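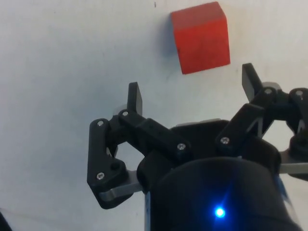
Photo by Tala Hijazi

How to Color Wooden Blocks with Milk Paint

I have been painting plain wooden blocks every August for years now and I still get excited when the powder comes out of the cupboard! Milk paint soaks into bare wood, so you get a soft, flat color and the grain can still show through. It's also very forgiving, so go ahead and try it with kids.

What you need

Bare wooden blocks (no varnish, no wax)
Powdered milk paint, labeled safe for toys
Warm water
A jar with a lid, a strainer and a soft brush
Fine sandpaper
Food-grade mineral oil and a rag

My last batch was 262 blocks for the play corner at Zakumcombe, and that was far too many for one kitchen. Start with a dozen.

Get the wood ready

Sand each face lightly, always along the grain, and round over the corners a little while you're at it. Wipe off all the dust. Then rub the blocks with a damp cloth and let them dry. The water lifts the tiny fibers, and a second quick sanding knocks them back down. It's a dull step (I know), but the finish feels so much nicer in the hand.

Mix the paint

Put equal parts powder and warm water in the jar, shake hard for a couple of minutes, then leave it alone until the foam settles. Mine takes about 2 cups of powder for a big session. Strain it if you see lumps. You want something like thin cream, and if it drags on the brush, add a spoonful of water.

Mix only what you'll use that day. Milk paint spoils, and you will smell it when it does!

Paint

Do the top and sides first, stand the block on a rack, and come back for the bottom when the rest is dry to the touch. The first coat always looks terrible, streaky and chalky and much too pale. Keep going! The second coat pulls it all together, and the oil makes the color deeper again. 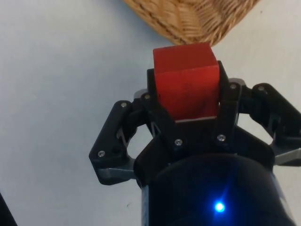 Princess Tiongson: I skipped the oil the first time and the color rubbed off on everything, including the couch. One thin coat, wiped back well, fixed it. Do you wait overnight between the paint and the oil?

Yes, overnight at least, and longer if the weather is sticky. Rub the oil in, give it twenty minutes, then wipe off everything that hasn't soaked in. Let the blocks air out for a few days before anyone plays with them.

Looking after them

Wipe with a barely damp cloth and dry right away. Don't soak them. When the color starts to look dusty, rub in a little more oil. Chips can be touched up too: sand the spot, dab on fresh paint, and oil it again the next day.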